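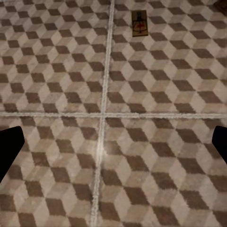

A gentler way to get your eyes tested

There comes a point, usually somewhere in your forties, when the menu in a favourite restaurant seems to have been printed for mice. Mine came in Skelia, over a very nice fish pie, and I did what most of us do and borrowed my husband's glasses for the best part of two years.

So it was with a slightly guilty conscience that I finally booked in at Rizvi Opticians, a family practice tucked behind the market in Vurneck. I had been putting it off because I dislike that little puff of air (I always jump, and then apologise for jumping), but I needn't have worried. The optician explained each test before she began it, let me stop whenever I wanted a blink and a breather, and never once made me feel silly for changing my mind about whether the circles were clearer on the red or the green.

Appointments last 50 minutes, so there is time to talk about headaches, dry eyes, driving at night and all the other small grumbles we tend to save up. Children are welcome too, and younger ones are tested with pictures if they don't yet know their letters.

Then comes the fun part, choosing the frames! There are 300 pairs on the shelves, from plain and sensible to a rather daring plum, and you may take as long as you like over them. I took ages, and went home with the plum.

Rizvi Opticians opens a second practice in Clendska in February, and bookings for both are being taken now by telephone or at the Vurneck front desk.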